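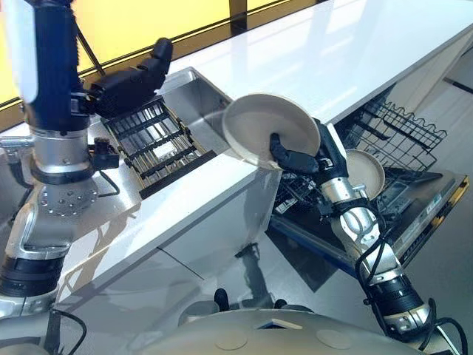

The sink and the white counter, with a grate in the basin.

Funeo has released version 16 of Lodent, its free software sampler for Windows, Mac and Linux. The main new thing is a multitrack recorder, which users have been asking for since the first version. Until now it was only possible to save the stereo output, and each instrument had to be recorded separately in another program.

The recorder can write up to 38 tracks at the same time. Every track becomes its own WAV file, and all files begin at the same point, so they are easy to import in any music program. The update also brings over 300 new sounds from the Durrani library, mostly hand drums and old electric pianos.
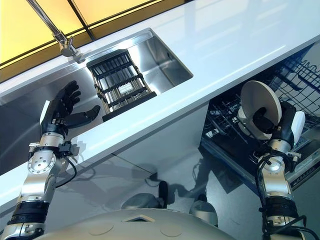
On the Ikberg user forum the first reactions were mostly good, although one member wrote that the recorder still stops without any warning when the disk is full, and that a small message on the screen would have saved a whole evening of playing. Funeo answered in the same thread that a warning is planned for the next small update, in January.

Lodent remains free. The Durrani sounds can be downloaded from inside the program, and the complete set needs 40 GB of disk space. Projects made in older versions open normally.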